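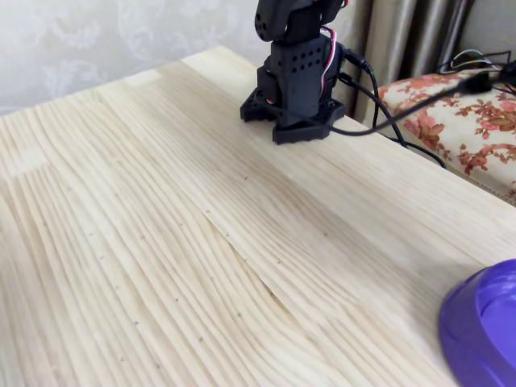 Home | Courses | Student Work | Library | Contact
Search this site: type keyword and press Go
Print this page | E-mail this page to a friend

Caring for Wooden Tables in Shared Study Rooms

Project report, Materials in Daily Life, Branurholm College
Handed in 7 December 2023

1. Why I chose this subject

In the town of Jastadthorpe, where I live during my studies, there are many rooms with soft wood tables. They are in the library, in the student kitchen and in the reading hall. Pine and spruce are cheap here and they look friendly, but they become dirty and dented very quickly. When I moved in, I saw that the tables in the student kitchen had rings from cups, while the tables in the reading hall were almost clean, although they were bought in the same year. I wanted to understand the difference, and I wanted to find out which finish is the best for a table that many people use.

My first idea was to compare different kinds of wood. My teacher advised me to make the subject smaller, and I think it was good advice. So the report is only about finishes on softwood: oil, soap, wax and water-based varnish.

2. What is special about softwood

Softwood comes from trees with needles. In one growth ring there is a light part, which grows in spring, and a darker part, which grows later in summer. The light part is much softer. If you press your fingernail into a pine board, you can make a mark in the light part quite easily, but it is more difficult in the dark lines.

Many table tops today are made from short pieces that are joined at the ends with small "fingers" and then glued side by side. This way of building uses wood that would be too short for a whole board. It also makes the top more stable, because the pieces do not all move in the same direction when the air becomes dry. For the finish it means one difficulty: two pieces next to each other can drink very different amounts of oil. The result can look spotted if you work too fast.

3. The test

I received leftover boards of spruce from Mwakyusa, a small furniture workshop near the harbor. The boards were sanded by hand, first with coarse paper and then with fine paper, always along the grain. I wiped off the dust with a cloth that was a little damp and let them dry until the next day.

Each finish was put on its own board, and one board was left without anything. The oil was Ploltia hard oil, which the workshop uses itself. The soap was made from white soap flakes and warm water. For the wax I used ordinary beeswax paste, and for the varnish a mat one for floors.

In March I put the boards in the student kitchen, on the long shelf by the window where everybody leaves their cups. I asked people to use them as coasters and cutting places, but not to use knives on them. Besides this I made my own stains with black tea, coffee, beet juice and cooking oil. Every stain stayed on the wood overnight and in the morning I cleaned it with a wet sponge.

4. Results

The board without finish was the worst, as I expected. The beet juice went deep into the wood and did not come out even when I sanded it. The tea left a gray-brown ring.

The soap board surprised me. The coffee was still visible in the morning, but after a second washing with soap water it was only a weak shadow. The surface felt dry and soft, and several people said they liked this one best to touch. The disadvantage is that soap must be repeated often. After two weeks without new soap, the board began to look gray near the edge.

The oiled board kept tea and coffee out very well. It became more yellow, and some strips became clearly darker than their neighbors. Personally I like this, but in a room with white furniture it may look wrong.

The wax was beautiful on the first day. Then somebody put a hot pan on it — I do not know who — and the wax melted and left a dull place. For a kitchen I would not choose it.

The varnish was the easiest to clean. No stain stayed on it. But when it got a scratch, the water went under the film and the place turned white. With oil or soap you can repair one small spot. With varnish you must usually sand the whole top.

5. Costs

I counted materials for a kitchen with several tables, using prices from the shop in our local money. Soap cost 483 for one year, oil cost 777, and varnish cost 828. Wax would cost roughly 500, but I did not study it further after the accident with the pan. Working time is not included. If it was included, soap would probably be the most expensive, as somebody must do it every month.

6. Discussion

The test has weak points. I had only one board for each finish, so a hard knot or an unusual piece of wood could change the result. The boards also did not get the same use, for people always took the one that was closest to the kettle. Next time I would change their places each week.

I also learned that cleaning is a bigger question than I thought. In the reading hall the tables are wiped every evening with almost dry cloths. In the kitchen they are wiped with a very wet sponge and strong dish soap, or they are not wiped at all. This explains a large part of the difference I saw in the beginning.

For the student kitchen I recommend oil, two thin coats at the start and one coat every half year. For the reading hall soap is enough — it keeps the wood light and students can do it themselves. Oily cloths must be laid flat outdoors to dry, since they can start to burn if they lie in a pile.

Print this page | E-mail this page to a friend
Back to Student Work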